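The Deltano Cutlery Tray

We've sold woven goods at Hernurley for a good long while now, and the Deltano is still the one we reach for at home. It lifts straight out of the drawer and goes to the table with you – lovely when the whole family turns up for supper!

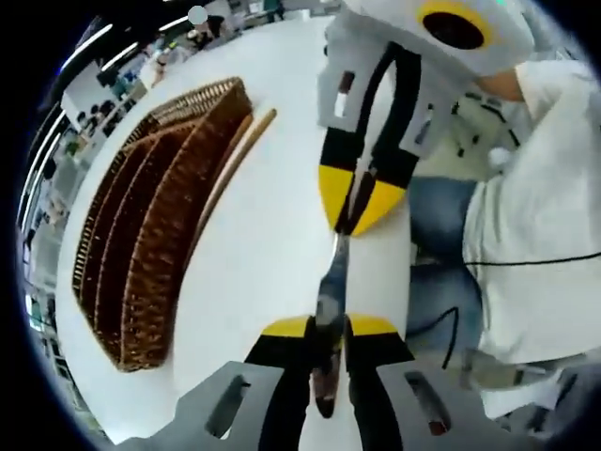
The Deltano, with its long woven compartments.

A dry cloth is plenty for most days, and a soft brush gets the crumbs out of the corners. Please don't soak it. Orders placed by Tue 6 November ship free, and you have 30 days to change your mind (we'll take it back gladly, crumbs and all).
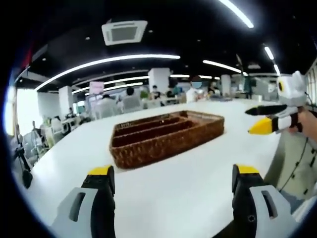
Alcides Vasconcelos wrote to us that his has been in daily use since February, and he'd like a narrower one for the camper, please.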